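Forum > Emballage et conditionnement > Filets et sachets

Filet tubulaire pour oignons : la soudure lâche à la pesée

Posté par Anjani Ngau, Sep 15, 2024

Bonjour à tous, petite question vite fait. On conditionne des oignons en filet tubulaire, sachets de 3 kg, bobine Estell. Depuis le changement de bobine la soudure du bas s'ouvre, pas toujours, surtout sur les gros calibres. Réglages pas touchés. Il me reste 2977 m à passer, pas envie de tout renvoyer. Vous mettez quoi comme temps de soudure ? 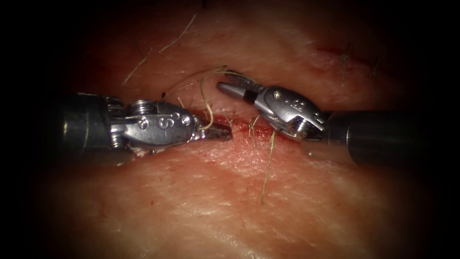 Deux instruments de part et d'autre de l'incision, lettre S sur le poignet du gauche

Tags : filet, soudure, polyéthylène, légumes

Réponse de Stellan Brekke

Baisse la température avant de toucher au temps. Trop chaud le PE devient cassant juste au bord du cordon, ça tient à la main et ça lâche dès que ça tombe dans la caisse. Chez nous, Løken, même souci en septembre. Nettoyé les mâchoires, changé le téflon, reparti. Vérifie aussi que la nouvelle bobine est bien du même grammage, c'est ecrit sur le mandrin normalement.
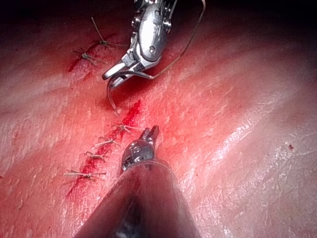
Réponse de Kurniawati Purba

Agrafe. Plus de problème.

Réponse de Sixten Nordin

D'accord avec Stellan pour le téflon. Par contre l'agrafe, certains clients n'en veulent pas, à voir avec eux avant. Essaie de plier le bas une fois avant soudure, double épaisseur. Tu perds un peu de filet par sachet mais ca tient. Et laisse la bobine une nuit dans l'atelier si elle vient d'un dépôt froid.

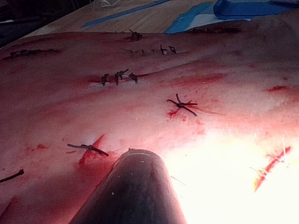

Incisions suturées, ruban bleu à l'arrière-plan

Questions récentes
Étiquette bandeau qui se décolle sur filet humide
Ingate, quelqu'un a le catalogue filets ?
Sac à maille ou filet extrudé pour les agrumes
Rouleau de téflon, largeur 90, où commander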